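Okuvico Desktop Service Guide
Section 9: Removing and Refitting the Processor

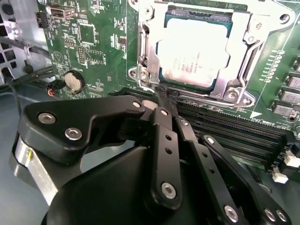 Work through Section 8 first. The power cord must be unplugged, the side panel off, and the cooler removed from the processor. Allow 13 minutes for the steps below.

Tools: wrist strap, lint-free cloth, isopropyl alcohol, thermal paste.

1. Lay the case on its side with the motherboard facing up.
2. Clip the wrist strap to bare metal on the case.
3. Wipe the old paste off the heat spreader. Write down the markings before you go on.
4. Press the socket lever down, slide it out from its hook, and raise it fully.
5. Open the retention frame.
6. Lift the processor straight up by its edges and place it in an antistatic tray.

CAUTION: Do not touch the contacts in the socket. Bent contacts are not covered by the warranty.

Note: Leave the screws that hold the bracket to the board alone. They do not need to come out for a processor change.

7. Line up the new processor with the key marks on the socket and set it down. Do not push.
8. Close the frame, lower the lever, and hook it in place.
9. Check that the latches on the memory slots are closed. See Section 10 if a module has come up.
10. Apply thermal paste and refit the cooler.

If the computer stops with code 409 at startup, disconnect the power and repeat steps 4 through 8. For the coin-cell battery, see Section 11.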